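Fixing the Frame: Inna Prokopenko on White Tubular Steel

January 24, 2026

Inna Prokopenko repairs furniture made of coated steel tube: bed frames, garment racks, bench legs, plant stands, the undersides of school tables. Her shop, Marchuk, takes in pieces that most owners would put out on the curb. She trained as a pipe welder and moved to furniture after six years of plant work. I spoke with her about how the frames are built, how they fail, and what can be done in an ordinary room with ordinary tools.

She started with the tube. "People say pipe, but it is tube," she said. "Pipe is sized for what goes through it. Tube is sized by the outside, and the wall thickness is a separate number. With furniture the wall is thin. You can dent it with a dropped hammer. So when a customer asks me why a leg bent, the first thing I want to know is the wall."

Most of the pieces she handles are mild steel with a powder coat. The powder is sprayed on dry, held in place by an electric charge, and baked until it flows into a skin. White is the most common color and the least forgiving. Any break in the coating shows as a dark point, and those points can grow if the steel under them stays damp.

"A speck can be three different things," Prokopenko said. "It can be dirt that was baked in at the factory. It can be a chip with bare steel at the bottom. Or it can be a pinhole, where gas came out of the metal during the bake. You press a fingernail on it. Dirt is flush, a chip has an edge. A pinhole you need a magnifier for."

Flush dirt she leaves alone. A chip gets cleaned with a fine abrasive, wiped with alcohol, and filled with a two-part touch-up enamel applied with the end of a toothpick. She doesn't use spray cans on small damage. The overspray lands on sound coating around the chip and dulls it, and the repair ends up larger than the fault.

The branch joint is the part she looks at longest. When one tube meets another partway along its length, the end of the branch has to be cut to a saddle shape so that it sits tight on the curve of the main tube. The trade word is coping. A good cope leaves almost no gap for the weld to fill.

"If the cope is poor, the welder fills it with metal, and then you get a fat bead," she said. "A fat bead isn't weak by itself. It tells me somebody had to cover a gap, and I can't see how much fusion there is behind it. I have cut open joints where the bead was sitting on the coating side like chewing gum and there was daylight underneath." 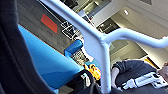
How do you tell whether a welded joint on a white frame has cracked, if the coating hides the metal?

"Load it and watch the line where the weld stops and the tube begins. Lean on the branch with one hand and hold a flashlight low with the other. A crack in the steel will open a hairline in the powder, and the line moves when you let go. If it doesn't move, it is most likely a crack in the coating only, and I would mark both ends with a pencil and check it again later."

Rust staining is the other sign. A thin brown line along the toe of a weld means water has reached steel. Prokopenko strips the coating back at least an inch on each side before deciding anything, and she doesn't weld over paint or powder under any conditions. The coating burns, the fumes are harmful, and the weld comes out full of holes.

Curved members bring their own trouble. A bend stretches the outside of the tube and thins it, while the inside is pushed together. If the bend was made without a mandrel, the section can go slightly oval. An oval section folds more easily in one direction than the other. She checks with a caliper at the middle of the curve and compares it with a straight run. On a recent garment rack from Duno the difference was small enough to ignore. On an older bench it was large enough that she cut out the curve and made a new one.

I asked about work the owner can do. She listed it flatly. Tighten the fasteners in turn, a little each, with the frame standing on a level floor. Replace crushed washers. Replace missing end caps, which keep grit and mop water out of the tube. Put felt or rubber under any foot that stands on a hard surface. On carpet she prefers a bare plastic cap with a wide face, as felt catches in the pile when the piece is moved.

"Carpet hides a twist," she added. "The feet sink in by different amounts and everything feels steady. Then you carry the same frame to a tile floor and it rocks. Customers think it got bent in the move. It was always like that."

For the twist itself she works with the frame face down on a flat slab and uses ratchet straps across the diagonals. The two diagonal measurements should match. She pulls past the target by a small amount, releases, and measures again, and repeats until the frame holds its shape unloaded. Heat is a last choice, because it ruins the coating for several inches around.

Cleaning came up near the end. Her colleague Daryna Zhuravel does the intake and writes down what each owner has been using. Scouring pads are the usual culprit. They leave fine scratches that hold gray dirt, and the white never comes back fully. Zhuravel hands out a half-page sheet: warm water, a drop of dish soap, a soft cloth, dry at once, and go around the joints with a cotton swab.

The shop logged 617 pieces last year. Of these, 17 were turned away, all with rust inside the tube that had thinned the wall past repair. Prokopenko finds these by tapping along the length with the handle of a screwdriver and listening for the note to drop. She then drills a small hole on the underside and looks in with a light.

"If flakes come out of the hole, I stop," she said. "I show the owner the flakes. There is no patch for that. You can replace the member if the rest is sound, and I will quote for it, but on a frame made from one continuous tube you would be replacing the frame."

She is now working on a set of replacement feet with Larysa Nazarenko, who molds the caps in small batches. The first size fits one-inch tube. The second is waiting on a change to the mold, where the inner ribs are gripping too hard and scraping the coating as the cap goes on.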